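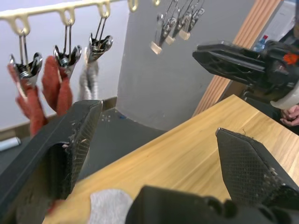 Red textured cloth held in metal spring clips on a cream-colored plastic bar, with a gray cloth on the wooden tabletop.

Hanging and Sorting: Small Laundry at Van Beek House
Photo Gallery, Household Textiles Program

The Household Textiles Program at Van Beek House is concerned with the ordinary care of fabric in the home: sorting, washing, drying, folding, mending and storage. The present gallery belongs to the section on drying and deals with small items, chiefly socks, washcloths and dish towels. These pieces make up a large share of any household wash and are the ones most often mislaid between the machine and the drawer.

The section was prepared under the direction of Theresia Pichler, head of the program, and accompanies the January course of the same name. It may be read separately from the course. Visitors who have completed the Zestby module on sorting will find some of the material familiar.

Clips and cloth

Spring clips are suited to thick, looped fabrics such as terry. The program recommends that the clip take hold of a hem or a cuff, where the fabric is firmest, and that no more than a narrow strip be caught between the jaws. A wide fold held in the clip dries last and may show a crease afterward.

Textured cloth may be hung straight or in a fold. A straight drop allows air to reach both faces. A folded loop takes up less height, and is acceptable where the hanger is placed low or where longer items are hanging close by. Pieces hung in a fold should be turned once during drying.

Metal clips should be inspected at the start of each season. Rust is most likely to form at the spring, and it will mark light fabric long before it weakens the clip. A clip with any discoloration should be wiped dry and tested on a scrap of white cotton. If it leaves a mark it is to be discarded. The course uses Pelero replacement clips for this purpose, but any clip of similar size will serve.

Lint is a further consideration. New terry sheds freely during the first several washes, and red and navy pieces leave fibers that are easily seen on gray. Participants are asked to shake each piece once before hanging and to wipe the tabletop between loads. A damp cotton cloth is sufficient.

Order of work

The program teaches hanging by color. All pieces of one color are placed on the hanger before the next color is begun, starting from the left. The method adds a little time at the hanging stage and saves a good deal more at the folding stage, when pairs can be taken down together.

Participants lay the unsorted pieces on the table, draw out one color at a time, and leave the remainder where it is until its turn comes. It is not necessary to arrange the table first. In earlier years the course asked for the socks to be set out in matched rows before any were hung. This step was dropped after participants reported that it doubled the handling without reducing the number of odd socks left over.

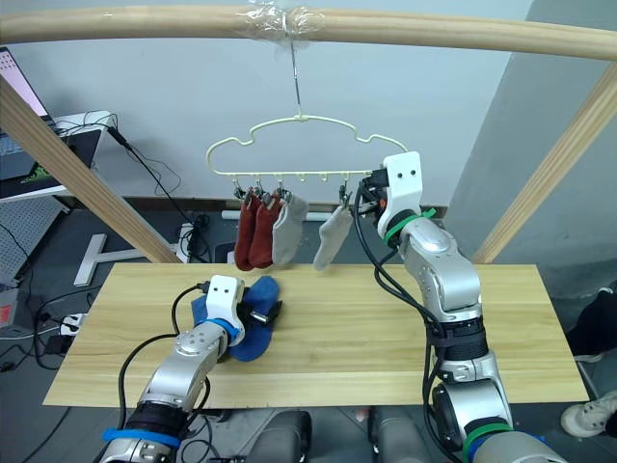 Dark red and light gray socks on the clip hanger, with a blue sock on the table below.

The hanger and the frame

The cream-colored sock hanger has a wavy upper outline and a straight lower bar with a row of small clips. It hangs by a thin metal wire hook from the crossbar of a wooden drying frame. Two dark red socks are at the left, followed by light gray, and the slots at the right end are empty.

Hangers of this general type are widely sold and vary chiefly in the spacing of the clips. Close spacing holds more, but thick socks will touch and dry slowly. Where the spacing is close, the program advises leaving a gap after every pair. Socks may be hung by the cuff or by the toe. The course teaches the cuff for heavy socks and accepts either for thin ones, provided that both socks of a pair are hung the same way.

A hook on a smooth pole will tend to travel as weight is added to one side. A wrap of tape on the crossbar gives the hook a fixed place. Clear tape is suitable, as it leaves no color on the wood, and it should be renewed when the edge begins to lift. Households with a round metal rail may prefer a rubber sleeve. The Istico sleeve is available for loan from the program office.

The frame should stand well clear of the wall. Air must be able to pass behind the fabric as well as in front of it, and a hanger placed against plaster will leave a damp patch. A distance of 18 inches is recommended. In small rooms the frame may be placed across a corner. It should not be placed over a heater, and wooden frames in particular should be kept away from direct heat, which opens the joints.

Capacity

For planning purposes, the course assumes a household wash of up to 100 small pieces per month per family. One frame with two clip hangers is adequate for this quantity if the wash is spread over several days. Larger households and group residences, where the figure may reach 300, should provide a second frame in preference to loading the first more heavily. Overloaded hangers tilt, and pieces slide together at the low end.

Taking down

Pieces are removed from left to right, in the order in which they were hung. Each clip is opened fully before the fabric is drawn away. Pulling a sock from a closed clip stretches the cuff, and repeated pulling is the most common cause of loose elastic seen at the mending table.

Pairs are laid together on the table as they come down and folded once at the ankle. Odd socks are kept in a separate basket until the next wash. The program does not recommend rolling one cuff over the other for long storage, as this holds the elastic open.

Further information

The drying section is open to visitors during regular hours in the textiles room on the ground floor. The printed guide, "Small Laundry," runs to 120 pages and may be consulted at the desk or borrowed by course participants. Requests to reproduce photographs from this gallery should be addressed in writing to the Household Textiles Program, Van Beek House, to the attention of Theresia Pichler.

Related galleries: Sorting by Color and Weight; Folding for Shallow Drawers; The Mending Table.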